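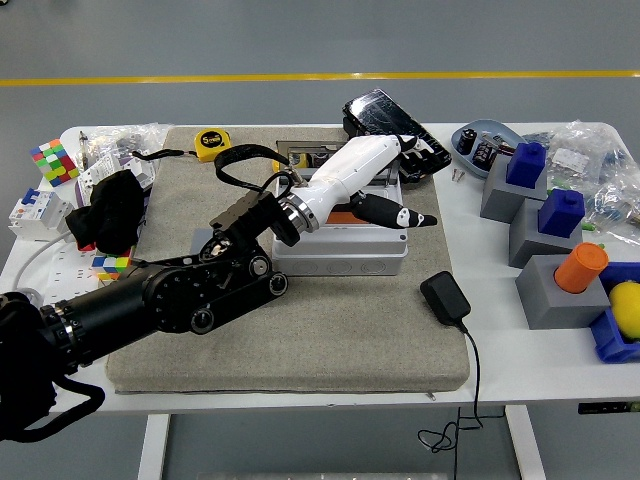
Progress report to the Famance fund, Wednesday, April 9, 2025
Project: Palamarchuk repair room
Written by: Oleksandra Boiko

Since the last report we have put most of our time into the small electrical work. The white table now has a grey felt pad in the middle, so that boxes and covers do not get scratched when they are opened. Small parts such as capacitors go in a shallow dish at the side of the pad — screws should go there too, but this habit is still new for us.

The course on junction boxes and circuit breakers was held 5 times, with 8 places each time. Helge Holmgren taught all of them. The participants asked for more time with the breakers, and we have changed the plan for spring accordingly.

Not finished: the sorting of the donated parts. We had hoped to close this in November, but 30 bags are still without labels. Maj-Britt Torvik will continue with them after Easter.

We ask to move the unused part of the tool budget to storage boxes with lids. The costs are in the attached sheet.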